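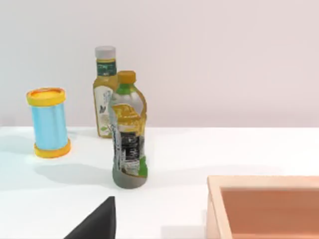

Benmoussa Cell – upkeep meeting, April
Minutes as taken, tidied up only where the spelling was alarming

Present: both operators, the simulation side, maintenance, purchasing (until the biscuits ran out)
Apologies: the integrator, Clolteson, who sent a two-line message and an invoice
Start: 9:10, ten minutes after the start

1. Minutes of the last meeting

Accepted, with one correction. The phrase "gripper is fine" should read "gripper was reported to be fine." Maintenance asked for the difference to be recorded.

2. Finger pads

The pads on the right arm of the real cell have now done 2000 cycles. The supplier, Dillano, says to inspect at that point, and the manual says to replace. Maintenance inspected and found a shiny patch near the tip of one pad. Operators said it had been shiny for ages. Maintenance asked why this was not in the log. The log was passed around and found to contain a phone number and a recipe for chili.

Agreed: replace both pads as a pair, wipe the finger faces before fitting, and run the close-and-hold check before the arm goes back on the job. The old pads go in the tray marked OLD PADS. The tray marked PADS is for new pads. This was also agreed last year.

3. Wrist cover

The cover has been creeping down the wrist again. On the real arm it reached the housing and got pinched on a full turn. No damage, one crease, a great deal of discussion. Purchasing wanted to know if a smaller cover would be cheaper. It would not.

Simulation pointed out that the cover in the model bunches up over the joint too, and that they would like some credit for realism. None was given.

Agreed: refit with the seam at the back, strap one notch tighter, then jog the wrist through its full range at slow speed with someone watching the cloth and someone else on the stop button. Those are two people. Last time it was one person with long arms.

4. Finger alignment and the block check

Longest item. The close position drifted after the last crash recovery, and the question was whether to re-zero on the real cell first or try the new offsets in simulation. Simulation won, mostly by having already done it.

The check uses the small block with the dark red top, held upright between the fingers over the teal book. Simulation likes the book as a low, flat surface to come down to. Maintenance would prefer something with a drawing number. The crossbar should stay level during the close, and the block should stay vertical. If it leans, the offsets are wrong, or the block has been entered upside down, as happened in March.

The still below was shown on the big screen and left there through the break.
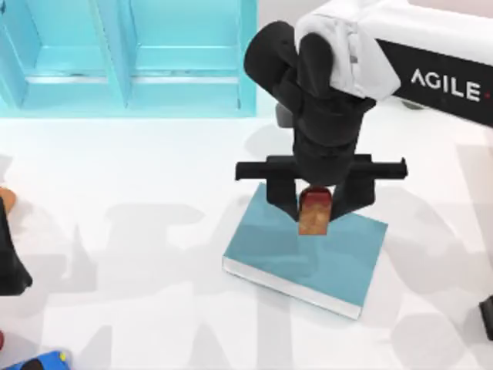
5. Scene objects

Operators asked whether the bottles in the model could be swapped for something closer to what the cell handles. The nearer one has a rippled surface and leans a touch, and there was some feeling that a setup check shouldn't begin with an argument over whether the bottle is straight. Simulation said a bottle like that is good for showing up a bad approach angle. Both views were written down and neither side looked pleased.

The open wooden box stays where it is. A proposal to move it further in, so that the front corner view gets more of it, was put off until the camera poses have been checked – see item 6.

6. Camera poses

The Vekex calibration routine wants 40 poses. Operators have been stopping at the point where the bar turns green, well short of that. Maintenance read out the paragraph on this from the manual, slowly. All 40 to be done from now on, after any pad change and after any bump, including small ones and ones that "didn't really count."

7. Spares and money

Purchasing has 300 dollars left for the quarter. Pads come first, then a spare strap for the cover. The request for a padded stool was noted and will go on being noted.

Clolteson's invoice covers a visit to tighten one connector. To be queried, politely at first.

8. Anything else

The stop button on the left side is stiff. It works, but needs a proper shove. Maintenance to swap it before the pads, and the cell stays powered down until that is done. One operator asked if this meant an early lunch. It did.

Actions
Maintenance: stop button, then pads, then cover
Operators: full calibration, and a log with cell entries in it
Simulation: send the new offsets over with units on them this time
Purchasing: strap, invoice

Closed at 10:25. Next meeting in May, same room, bring the manual.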